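Last month I gave notice at my job, and it took me three weekends to write one page. I want to write down how it went, partly for myself and partly for friends who keep asking me how to do it.

I worked at Flikum for a little more than four years. It is a small company that rents storage rooms and moving trucks, with one office in Mokport and one in Kashindye. I started at the front desk and later moved to the office where we prepared contracts and answered complaints. I was not unhappy. People think you must be angry to leave a job, but I had only a quiet feeling that I had already learned what that desk could teach me.

When I got the offer from Winduvura, I had to answer in one week. I said yes on the second day. Then I opened an empty document to write my resignation letter and I could not write the first line.

**My first version was too long**

In my first language, a letter like this is very formal. You thank the director, you thank the department, you explain your family situation, you apologize for the trouble. I wrote all of this in English and it became 894 words. I printed it and read it standing in the kitchen, and I felt embarrassed. It sounded as if I was asking for permission to go.

The second version was too short. It had two sentences, and the second one was my name and a date with no verb, so maybe it was one sentence. A friend who works in an office told me that short is fine, but that this one sounded like I was leaving through the window.

After this I looked for letters on the internet. There are very many and most of them say the same thing. I do not say this as a complaint. For a person who learned English as an adult it is a relief to see that everybody uses the same few sentences. I copied the parts I liked into a notebook and crossed out the words I would never say with my own mouth. "Esteemed" went out first. Then "endeavors," because I always spell it wrong.

**What I kept**

The letter I finally gave had these parts:

- that I am resigning, and from which position
- my last working day
- one sentence of thanks, with one real thing in it
- an offer to help with handing over my work
- my private email and phone number

The real thing was that they paid for my evening course in bookkeeping two years ago. I think my manager liked this sentence, because it was the only one she said something about.

I did not write the reason for leaving. I worried about this for a long time, and I changed my mind twice. In the end I decided that if she wants to know, she will ask, and then I can explain it with my voice, where I can see her face and correct myself. A letter goes in a folder and stays there. My manager did ask, and we talked for almost an hour, much more than any letter could hold.

**The notice period**

Please read your own contract before you tell anybody. I thought my notice was two weeks, as it is for most people I know. Mine was 24 working days, on a page that I signed when I was new and was only happy to be hired. I had to write to Winduvura and ask for a later start. They agreed the same afternoon, but I slept badly the night before I asked.

There was also a question about money. I had unused vacation days, and the first calculation from payroll was 1000. My own calculation, with the contract open beside me, was higher. I wrote a polite message with a small table in it, and the difference was paid with the last salary. If your office job taught you to make small tables, this is the time to use them.

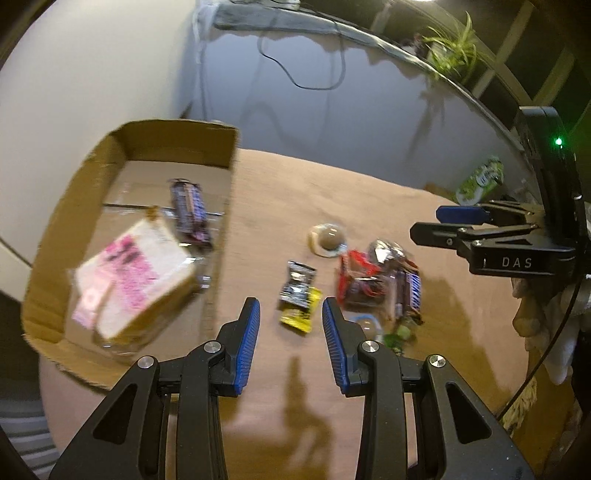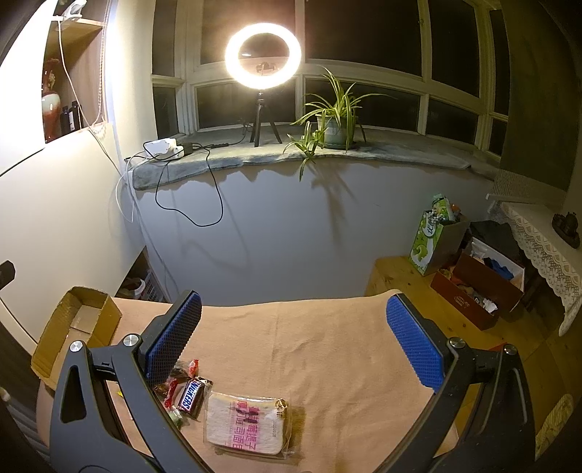
*Snacks on the table, in both photos.*

**Telling the others**

My manager asked me to wait until Wednesday before I told my team, and I waited. It was harder than the letter. At lunch people were planning the summer schedule and asked me which weeks in June I wanted, and I had to say that I would check. I do not like to say things that are half true. If I do this again one day, I will ask to tell the team sooner.

When I could finally tell them, I had prepared a small speech and forgot it. I said only, "I am leaving, I have a new job, I am sad and happy." The grammar was simple and it was enough. Two people hugged me and one asked immediately who would take my chair, which has the good back support. I said it should go by age.

**Handing over**

I thought I would need two days for this. I needed nine. So many things were only in my head: which customers must be called and not emailed, what to do when the printer shows the orange light, why the Kashindye office has a different form for late payments. I wrote it all in one file with short headings. Where I did not know the reason for a rule, I wrote "reason unknown," and I found that I had written this many times.

I also cleaned my mailbox. There were 3160 messages, and I had to decide for each folder if it should stay with the company or be deleted. I asked first what the rule was, as some of the complaints have to be kept. I advise you to ask too, and to get the answer in writing.

**Small things I would do differently**

I would save my pay slips earlier. They were in the company portal, and my access ended at noon on the last day, while I was eating cake in the meeting room. The office sent them to me later by mail, but it took many emails.

I would also ask for a reference letter in the first week of the notice, when everybody still has time. I asked on the second to last day and it came a month later. It is a kind letter, and my job title in it is wrong. I have written to them to ask for the correction and I am waiting for the answer.

The new job is fine so far. I am slow, I write down everything, and I have already asked where the contract folder is kept. Next time I will write about the first week, and about the computer system there, which has a button that I am still afraid to press.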